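**Daltley, Mar 24, 2024.** Hemmin, the Daltley shop that sells kitchen things to people who already have kitchen things, will start a utensil library in its Monham Street branch this spring. Borrowers may take home up to two items at a time for 12 days. Late fees exist but are mostly a matter of tone.

The idea came out of a January survey of 300 customers, who were asked to empty their largest drawer and write down what they found. The final tally was 2631 utensils, including a surprising number of melon ballers and one shoehorn.

"People don't need to own a cherry pitter," said Renata Paredes, founder of Hemmin. "They need one for an afternoon in summer, and then they need it to go and live with somebody else. I say this as a woman who has sold a great many cherry pitters."

The opening collection covers pasta cutters, fish kettles, jam funnels and a duck press that has frightened two members of staff. Everything is washed between loans in the shop's Cimell dishwasher, apart from the wooden items, which are done by hand and with some grumbling.

Everyday tools such as spoons and chopsticks will not be lent out. Hemmin feels that a household should be able to manage those by itself.
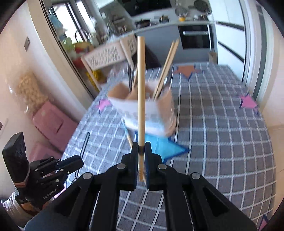
## How to join

Membership is free to anyone living in Daltley. Bring proof of address and one unwanted utensil in working order. Potato mashers are no longer accepted, as the shelf is full.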